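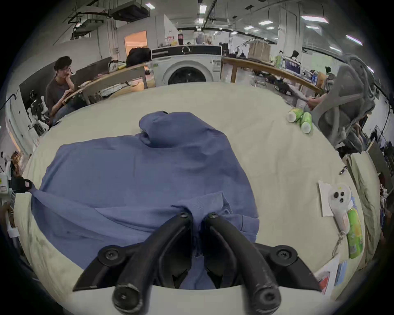 Gekent Coat and Clothing Bank
Progress report to the Perić Fund, second quarter

We gave out 3,523 items between April and June, up from the first quarter. Children's shoes went fastest and we ran short twice.

The Rirnis drop-off point opened in May and is staffed 11 hours a week. Donations there are mostly adult sweaters and jeans.

Spending is on budget except for van repairs, which came to $1,000. We moved that amount from printing.

Still open: the lease on the sorting room, and 13 families waiting for winter sizes.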